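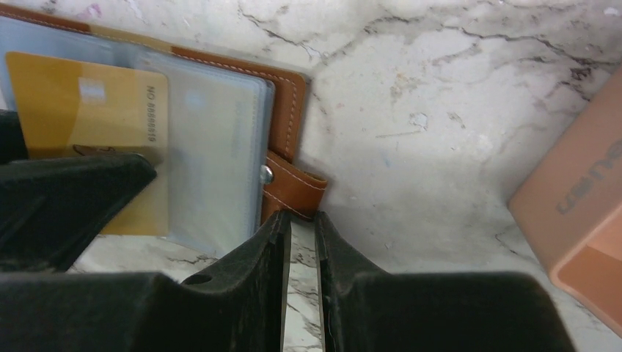 Who may use the Amcombe Card Catalogue Transcriptions, and at what cost?

Any person or organisation may use them free of charge, provided the Geltgate Local Studies Library is credited in the form given under Citation.

12 shares - 3 comments

AMCOMBE CARD CATALOGUE TRANSCRIPTIONS

Summary

The dataset contains transcribed index cards from the former Amcombe Subscription Library, whose holdings passed to Geltgate when the two services were amalgamated. Each record corresponds to one card. The present release covers 28 drawers of the author catalogue. The subject catalogue has not been transcribed and is outside the scope of this release.

Contents

cards.csv - one row per card, UTF-8, comma separated
drawers.csv - drawer labels and the first and last heading in each
headings.txt - the authorised form of personal names
CHANGES - corrections made after the February release

Fields

card_id: drawer number, then position within the drawer
heading: author or corporate body, as typed or written
title: full title, with original spelling and capitals retained
imprint: place, publisher and year, where given
shelfmark: the Amcombe shelfmark, now superseded
notes: annotations in any hand, enclosed in square brackets

Method

Cards were transcribed by library staff under the supervision of Ekrem Kırmızıgül, Cataloguing Officer. Each drawer was keyed once and then read against the originals by a second member of staff. Where the two readings differed, the card was referred to the Cataloguing Officer, whose decision is final for the purposes of this release. Abbreviations have not been expanded. Struck-through text is recorded between tildes.

Headings were reconciled with the Muriithi name list, version 40, which the Library also applies to its current catalogue. A total of 158 headings could not be matched and are marked "unverified" in headings.txt.

Known limitations

Drawer 17 suffered water damage before the transfer and many of its imprints are incomplete. The notes field is truncated at 200 characters; the full text of longer annotations may be requested from the Library. Some headings reflect the language and attitudes of their period and have been left unaltered. Pencilled shelfmarks in the Gultholm bequest follow a separate scheme - they should not be sorted together with the main sequence.

Licence

The transcriptions are released for unrestricted reuse with attribution. The licence does not extend to any publication listed on the cards.

Citation

Geltgate Local Studies Library, Amcombe Card Catalogue Transcriptions, author sequence.

Corrections

Proposed corrections should quote the card_id and the field concerned. Enquiries are received at the Local Studies desk until 4.30 pm.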